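Immigration Policy and Administration
Session notes: detention standards and who writes them
Instructor: Dagim Belay

Start with the vocabulary. A statute is passed by a legislature. A regulation is issued by an agency after public comment. A memo is issued by someone at 4:55 in the afternoon. All three can change what happens to a family at the border, and the memo usually gets there first.

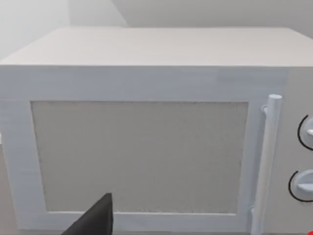
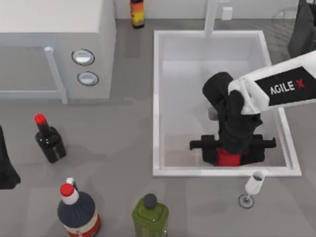 Medical screening is our main case. Read the Gikov packet up to page 40 and mark every "shall" and every "should." Agencies love "should." It has never lost a lawsuit.

Questions to bring to class:
- Who pays for the exam, and out of which budget?
- What happens when the clinic is full?
- Can a parent refuse?

Response paper: 515 words, due in November, worth 20 percent. Compare 2 orders from the packet. Sampaio's chapter is optional, long, and better than mine.

Next session: asylum interviews. Bring the Bruvel handout, including the page with the footnotes.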